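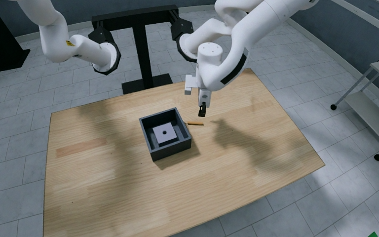 Ffion Kneath learned the harp late, after she moved to Hurnurero for her husband's work. "My hands were stiff and I was very shy," she told me. "The first winter I played only with the door closed."

On Monday I visited her at home, and she made tea before she wanted to speak about music. Now she has nine pupils, and the oldest is a retired nurse.
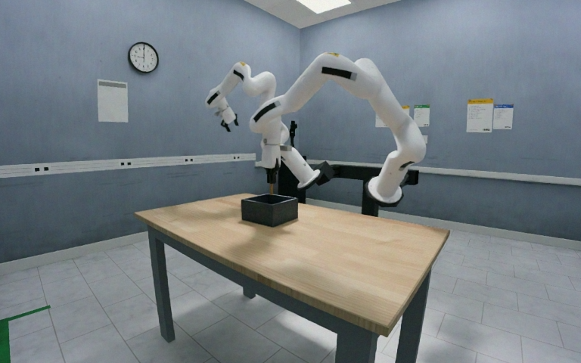

Zinash Abera

I asked what is hardest for beginners. "To play slowly," she said. "They hear the song in the head and they run after it." She keeps a notebook with over 100 tunes, most of them from her grandmother - some have no name at all.

In September she will play in public again, together with Lorraine Clegg on the flute. They still argue about which tune comes first.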